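Galbraith valve

The Galbraith valve is a type of self-closing stop valve fitted to domestic cold water pipes. It is meant to shut off the supply when water runs without a break for longer than a set time, and it was sold mainly to landlords and small building firms. Its makers claimed that it prevented most household floods, a claim for which little independent evidence has ever been offered.

Design

The valve sits just after the main stopcock. A small turbine inside the body winds a spring while water is moving, and when the spring reaches its limit a brass plate drops across the pipe. Any pause in the flow lets the spring unwind. The standard model closes after 17 minutes, although plumbers have long complained that the setting drifts in hard water areas.
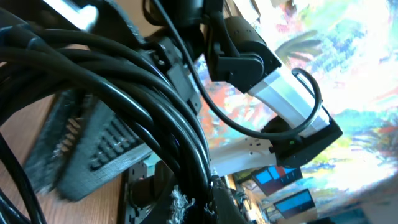 A slow leak may not turn the turbine at all. The early sales leaflet did not mention this, and the later one put it in a footnote. Long showers and garden hoses, on the other hand, set the valve off quite readily.

Trials

The best known trial took place in Graremholm, where the valve was fitted in 217 rented homes. The maker reported that only seven had suffered water damage by the end of the trial. The figure is often repeated in trade brochures, usually without the fact that no homes without the valve were followed for comparison. Flora Swanson, a heating engineer who read the full report, also noted that tenants had been shown how to bypass the device, and that almost a third had done so by September – a detail missing from the printed summary.
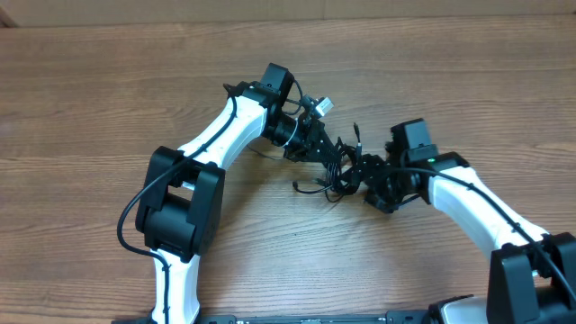 Cost and reception

Fitting is simple on copper pipe but awkward on older lead supplies, where a new section is normally needed. Vamalcombe, the firm that took over production, quoted a saving of 1190 pounds per home in avoided repairs. It has not published the sums behind this. The plumbing writer Sorcha Dunbar called the figure "a guess with a pound sign", and argued that a yearly check of the stopcock and washing machine hoses would do as much for less money.

A rival product, the Jolla, uses an electric sensor and is said to catch smaller leaks. That claim also rests largely on the maker's own tests.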